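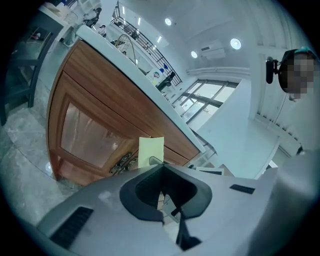
Home > Support > Manuals > Vimmont Dehumidifiers

Section 4. Continuous Drainage and First Run

The Vimmont 300 can drain into its internal tank or through a hose. Use the hose when the unit will run unattended for more than a day. The tank must stay in place in both cases, as the float switch is mounted in it.

4.1 Placing the unit

1. Stand the unit on a level floor.
2. Leave at least 51 cm between the rear grille and any wall, curtain or large piece of furniture.
3. Let the unit stand upright for two hours before connecting power. If it was shipped or carried on its side, wait overnight.

CAUTION: Do not run the unit on an extension cord.

4.2 Connecting the hose

1. Switch the unit off and unplug it.
2. Remove the rubber plug from the drain port at the back. Keep the plug. It is needed to return to tank drainage.
3. Push the hose onto the port until it meets the collar, then tighten the clamp by hand.
4. Route the hose downhill to a floor drain. No part of it may rise above the port.
5. Pour a cup of water into the drip tray and check that it leaves by the hose.

NOTE: Hoses from the older Jatoi series fit the port but not the clamp. Order adapter 298.

4.3 Setting the humidity

1. Plug in the unit and press POWER. The display shows the current room reading.
2. Press SET until the number blinks.
3. Use the arrow keys to select a target. The highest setting is 80 percent.
4. Wait five seconds. The number stops blinking and the setting is stored.

The fan keeps running for three minutes after the target is reached. The compressor will not restart during this time, even if the target is lowered.

4.4 If the tank light comes on during hose drainage

1. Unplug the unit and empty the tank.
2. Check the hose for kinks and for any rise along its length.
3. Remove the hose and flush it with warm water. Do not use bleach.
4. Refit the tank. It must click on both sides.

Section revised 10/13/26.

< Previous: Controls | Contents | Next: Filter Care >

3 comments | 12 shares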